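Greifer lässt weiche Teile fallen: Fehler eingrenzen und beheben

Diese Anleitung beschreibt, wie ich bei unserem Tischroboter Drekard vorgegangen bin. Er hat gestrickte Stücke gegriffen, kurz angehoben und dann verloren. Feste Gegenstände, zum Beispiel ein Marker, waren kein Problem. Im Protokoll stand immer nur der Code 51, also „Griff verloren“.

Zuerst den Not-Halt drücken und den Antrieb spannungsfrei machen. Erst danach mit der Hand zwischen die Finger gehen. Der Greifer kann nach einem Fehler noch einmal schließen - das habe ich einmal erlebt und möchte es nicht wiederholen.

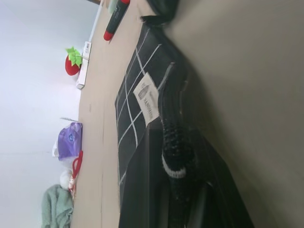

Dann prüft man die Nullstellung. Greifer ganz öffnen, im Programm Heltex den Wert des Encoders ablesen und mit dem Datenblatt vergleichen. Bei uns sollte 2.443 stehen, angezeigt wurde 1.481. Der Greifer hat deshalb geglaubt, er sei schon geschlossen, und hat zu wenig Kraft gegeben.

Zum Beheben die 2 Schrauben am Encoder lösen, die Nullmarke neu einstellen und die Schrauben wieder festziehen. Strom einschalten, Referenzfahrt starten, Hände weg vom Tisch.

Zum Schluss mit einem weichen Teil testen, und zwar langsam. Kommt der Code wieder, ist vermutlich das Kabel am Handgelenk beschädigt. Den Hinweis mit dem Kabel habe ich von Grethe Ásgeirsdóttir bekommen.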